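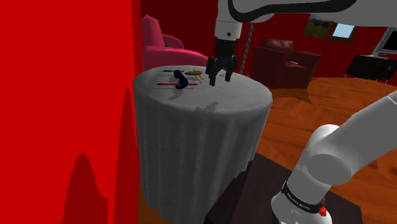 Nusrat Ghummanからは、見積書でいちばん信用できないのは本体価格の行より下、つまり「その他一式」と書かれた行だという指摘が届いた。アームの値段は比較できるが、一式の中身は業者ごとに違うので比較できない、先に一式を分解させてから金額の話をするべきだ、という内容である。前回の版では本体の選び方から書き始めていたが、この指摘に従って順序を改めた。

Kabbaj工房 設備メモ
卓上作業用アームの購入計画と予算の立て方
最終更新 2020年1月6日

対象は、机一台分の広さで小物の仕分けや片付けをさせる小型アームである。溶接、塗装、重量物の搬送には使えない。金額はすべて税別で考える。

見積もりを頼む前に決めること

扱う物の一覧を作る。名前だけの一覧では足りない。最大幅、最小幅、重さ、表面の性質を書く。鉛筆やペンのように細長い物は、幅が小さくても端を持つと重心が外れるため、長さの欄も設ける。平たい物は厚みを測る。ノギスがなければ紙に輪郭を写して定規で測ってもよい。

一覧ができたら、どの物を必ず扱うか、どの物は扱えなくてもよいかを分ける。全部を必須にすると、グリッパの候補がほぼ消えるか、交換式のハンドを複数買う話になる。当工房では最初の一覧に入れた品目のうち、布類をあとから外した。布は別の吸着ハンドが要り、ポンプと配管の費用が本体とは別に立つ。

次に置き場所を決める。アームを作業台に直接固定するか、隣に専用の架台を置くかで費用が違う。作業台が丸テーブルで一本脚の場合は、直付けを考えないほうがよい。架台を別にすると、床の水平出しと転倒防止の金具が要る。架台は木でも鋼材でもかまわないが、取り付けボルトの下に当て板を入れ、締め直しができるように裏側へ手が入る空間を残しておくこと。

届く範囲の読み方

カタログの最大リーチは、腕を伸ばしきった状態の数字である。グリッパを真下に向けたまま届く範囲はそれより狭い。台の奥の縁までを使いたいときは、業者に「手先を真下に向けた姿勢での到達範囲」を図面でもらう。高さ方向も同じで、台の天板からグリッパの先端までに、いちばん背の高い物をつかんだまま別の物を越えられる余裕が要る。

当工房の架台は、アームの根元の中心から台の縁まで60センチ近い。最初の計画ではもっと離していたが、到達範囲の図を重ねたら奥の四分の一が使えなかった。架台の製作を頼んだあとで動かすと寸法が全部変わるので、図を重ねる作業は発注前に済ませる。

図面がもらえない場合は、段ボールを切って床に置く。肩の位置に画びょうを刺し、ひもで半径を引くだけでも、壁や棚に当たるかどうかは判断できる。

配線もこの段階で描いておく。手首まで行くケーブルは、関節が回ったときに引っ張られる側とたるむ側ができる。コイル状のケーブルは余長の処理が楽だが、垂れた部分が台の上の物に触れることがある。手首の高さをいちばん下げた姿勢で、ケーブルの最下点がどこに来るかを確かめる。直線のケーブルを使うなら、関節ごとに固定バンドを入れ、バンドの費用と交換用の予備を消耗品の欄に載せる。

グリッパの選定

平行二指型を基準に考える。指を開ききった幅は、扱う物の最大幅に余裕を足して選ぶ。開き幅いっぱいの物は、位置決めが少しずれただけで指先が当たる。反対に、開き幅の大きい機種は指と本体も大きくなるので、物が密集した台の上では隣の物を押す。

見落としやすいのは指の外側の寸法である。リンク式のグリッパは、機種によっては開くときにリンクの肘が指より外へ張り出す。仕様書に開き幅しか書いていなければ、全開時の外形幅を問い合わせる。指の厚みも確認する。台に寝ている細い物を上からつまむには、指先が天板のすぐ近くまで下りる必要があり、先端の角が丸い指では薄い物の下側にかからない。

指先の板は交換できる機種を選び、ゴム張りの板を最初から予備として注文に含める。当工房で使うHumia製の板は、ねじの頭が指の内側に出る型と外側に出る型があり、型番の末尾しか違わない。注文書には型番に加えて図を添える。

リンクの軸のボルトは点検の対象になる。工具がどの方向から入るかを納入前に聞き、専用工具が要るなら付属するかどうかも見積書に書かせる。

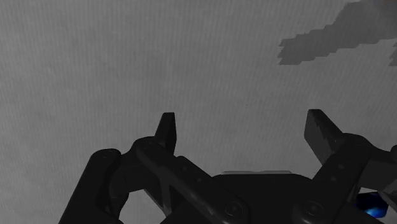
見積書の分解

「一式」を次の行に分けて出し直してもらう。分けられないと言う業者には、含む物と含まない物を文章で書いてもらう。

本体と制御箱
グリッパと取り付けフランジ
指先の板、予備
ケーブルと固定具
架台、当て板、アンカー
非常停止スイッチと配線
ソフトウェアの使用料（買い切りか年額か）
搬入、据え付け、調整
操作講習
保守契約

当工房がElicoから受けた最初の見積もりは、架台と搬入を除いた額が744千円だった。架台を足すと想定していた上限を超えたため、講習を外し、保守契約を初年度のみに切り替えて組み直した。講習を外したことは今では失敗と考えている。原点合わせの手順を自力で覚えるのに日数がかかり、その間は機械が止まっていた。

予備費は総額の10パーセントを取る。予備費の使い道を先に決めてはならない。用途が決まっている金は、それぞれの行に入れる。

ソフトウェアの年額は、購入時の予算と運用の予算のどちらから払うかを決めておく。二年目の請求が来てから費目を探すことになると、更新が切れた状態で使い続けることになりかねない。更新が切れたときに機械が動かなくなるのか、新しい版が入らないだけなのかも書面で確認する。

消耗品と保守

指先のゴムは摩耗より汚れで滑ることが多い。清掃用の不織布を消耗品に計上する。アルコールの使用可否は材質によるので、仕様書を見てから買う。

台の表面の布やシートも消耗品に入れる。布を掛けると物が転がりにくくなり、指先が軽く触れたときの傷も防げるが、布がずれると物の位置が変わる。端を台の裏で留めるか、滑り止めの下敷きを挟む。裾の長い布は、アームの根元と架台の隙間に巻き込まれない長さに切る。光沢のある布はカメラを使う作業に向かない。灰色の無地が扱いやすい。

保守契約を結ばない場合は、故障時の代替機の有無と、修理のために送り返すときの梱包箱の扱いを確認する。箱を捨てると有償で取り寄せになる。当工房は箱をたたんで架台の裏に置いている。

先にシミュレーションで試す

購入前に、部屋と台とアームの形を計算機の上に置いて動かしてみることを勧める。費用は人手だけで済む場合が多く、架台を一度作り直す金額と比べれば安い。確認できるのは姿勢、到達範囲、物と物の間隔であり、つかんだときの滑りやケーブルの硬さまでは当てにしないほうがよい。

台の上に置く物は、きれいに並べたものだけで試さない。重なった物、縁に近い物、長い物の下に敷かれた物を混ぜる。一覧表では問題のなかった鉛筆が、大きな物の下に入っているだけで取れなくなる。先に上の物を退かす手順が必要なら、退かした物の置き場を台の上に空けておかなければならない。この空きを見込まずに台の大きさを決めると、買い直しになる。

影の出方も見ておく。アームが照明と台の間に入ると、カメラに写る色が変わる。照明を追加する場合は電源の口数と一緒に予算へ戻す。
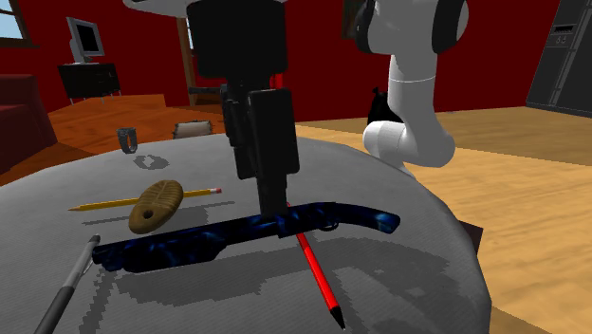

図　円卓でのシミュレーション画面。鉛筆の上に別の物が重なった配置。

見た目の粗い模型でも寸法が合っていれば計画には足りる。模型の作り込みを外注するときは、形状の精度と見た目の精度を分けて値段を聞く。

導入時期の組み方

発注から納品までの期間は業者の回答をそのまま使わず、架台の完成日から逆算する。本体が先に届いて架台がない状態がいちばん困る。保管場所が要るうえ、受け取り検査の期限が過ぎる。検査の起算日が納品日なのか据え付け日なのかを注文書に明記する。

当工房では9月に架台を発注し、Zastitbergの作業場で穴あけまで済ませてから本体を受け取った。穴の位置は本体の実物で現合せにせず、取り付け図の寸法で開けた。図の版が古いと穴が合わないので、図面番号と版を電話で読み合わせた。

受け取りの日に行うことは次のとおり。

外箱の傷を撮影してから開ける
付属品を見積書の行と突き合わせる
架台に載せ、ボルトを仮締めする
全関節を低速で動かし、異音を聞く
ケーブルの余長を最下姿勢で見る
非常停止を2回押し、復帰の手順を書き取る
本締めの後、ボルトの頭に合いマークを引く

据え付けを業者に任せる場合も、非常停止と合いマークの項目には立ち会う。記録用紙は機械の名前ではなく製造番号で綴じておくと、保守の問い合わせが早い。

中古品について

中古の小型アームは本体だけなら安い。ただし制御箱の版が古いと、現行のグリッパを認識しないことがある。売り手に電源を入れた状態の画面を見せてもらい、版の番号を控え、グリッパの販売元に対応の可否を聞いてから払う。稼働時間の表示は制御箱を交換すると戻る機種があるため、関節のがたを手で確かめる。電源を切り、ブレーキのかかった状態で手先を軽く揺すって、遊びのある関節を書き留める。

保証のない中古を買うなら、予備費は前述の割合では足りない。関節の修理を一か所分、最初から費用に入れて新品の見積もりと並べる。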